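Why did the gripper drop the yarn?

A gripper is a tool that works like a hand. At the Pratwood workshop, Yae Hirano used one to pack boxes. One morning it kept dropping balls of yarn. The jaws closed, but the yarn slid out.

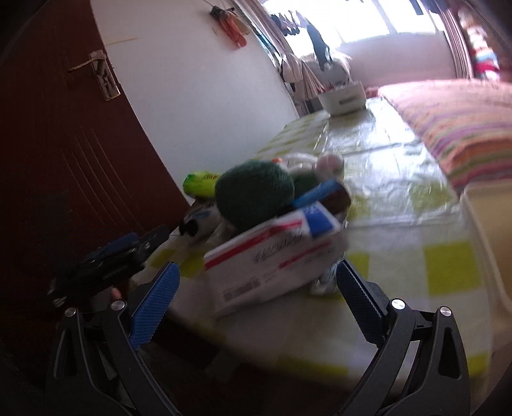

WHAT WENT WRONG?

Each jaw has a blue rubber pad with a bumpy surface that helps it hold on. Bits of fluff had stuck to the pads and filled the low spots, so they got slippery.

Yae wiped both pads clean and tried 40 more pickups. The gripper dropped 2.

Stay safe: Keep your fingers away from the jaws, even when they are still. Ask an adult to do the cleaning.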